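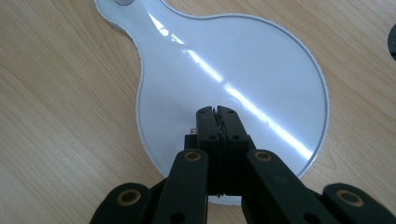 Pangilinan Opens Pindimska, a Repair and Lending Room for Household Goods

Pangilinan, the housewares shop on the lower floor of the Mastix building, will open a repair and lending room in May. The room is called Pindimska and will be open to shop customers and people who live nearby.

Visitors can bring in small items from the kitchen, bathroom or hallway and have them looked over at a worktable. Staff will check handles, knobs, hinges and rims, and will tell the owner what can be fixed and what it will cost. There is no charge for the check.

Pindimska will start with 200 items to lend, among them trays, serving dishes, hand tools and table lamps. Members may borrow up to seven items at a time and keep them for two weeks. The first 100 members pay no joining fee.

"People bring us things with scratches on the front or a loose part at the top, and they ask if we sell a new one," said Renato Lumbao, who manages the shop. "Often they would sooner keep the old one. Now we have a table to work on it."

Agnes Blomqvist will run the repair table. She spent seven years in the parts department at Pleltov and will also teach a short evening class on cleaning and polishing glossy surfaces.

Sign-up forms for membership and the class are at the Pangilinan front counter. Large appliances and gas equipment cannot be accepted.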